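Ignacio Alcaraz keeps the household handling rules at Plilska in a single document of 16 pages. It covers how a two-armed machine may pick up, carry and put down ordinary items in a kitchen, and it has been through three revisions. The current one took effect in January.

Most of the changes, he said, concern liquids. "The first version treated a bottle as a cylinder with a mass. That is fine for a full one. A half-full one has a center of mass that moves when you tilt it, and the old limits did not account for that."

The revised rule sets a maximum tilt during transport and a lower one within 50 millimeters of any surface. Acceleration is limited separately. Alcaraz said the two limits were written by different people and were at first hard to satisfy together. A trial at Gonwood, where the draft was run through 200 placements, led to the tilt limit being relaxed and the acceleration limit being kept.

"People expect the grip to be the difficult part to regulate," he said. "Grip is well covered. Release is where the text was thin."

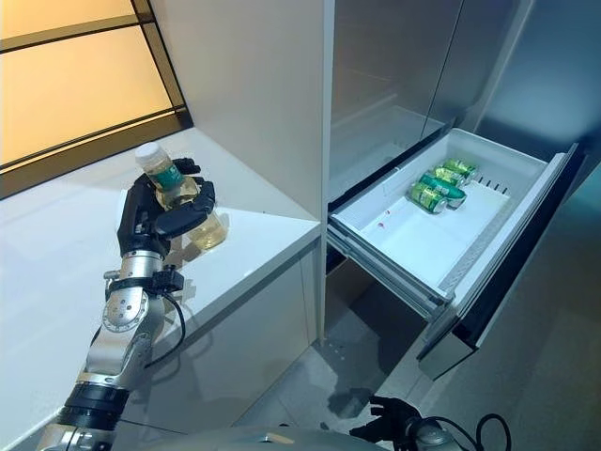
Release, under the current rules, is a sequence with a hold in it. The hand must bring the object to the surface, confirm contact through the wrist, wait, and open the thumb before the fingers. Soft plastic is the reason for the wait. With the fingers wrapped around the middle and lower part of a clear bottle, and the base only just above a glossy white counter, a small error in height is enough to press the wall inward or let the bottle drop the last few millimeters. "The cap has to be on. That is clause 2, and it comes before anything about force," Alcaraz said. "An open container is a different class of task and needs a person present."

Drawers have their own section. An open drawer counts as an obstacle for both arms, including the one that is not working, and the idle hand must be kept outside the path of the drawer front. The rule also bars the base from turning while a drawer is extended. Manzano, which reviewed the draft, asked for an automatic close after a fixed time. Alcaraz declined. He wants the drawer state reported and left alone unless the task plan calls for a change.

Cables drew the longest comments. External runs along the forearm are allowed if the loop clears the counter edge through the full range of the elbow. The check is done by hand, at slow speed, before each shift. Dalline had proposed doing it in simulation only. "A simulated cable does not get re-strapped by somebody in a hurry," he said.

He is less satisfied with the section on reflective surfaces. It requires operators to record the lighting before a run but sets no threshold, and low sun on steel or polished counters can still upset depth readings. Almost all of the open comments refer to that page. A proposed value is due with the next revision, along with a shorter form for the cable check.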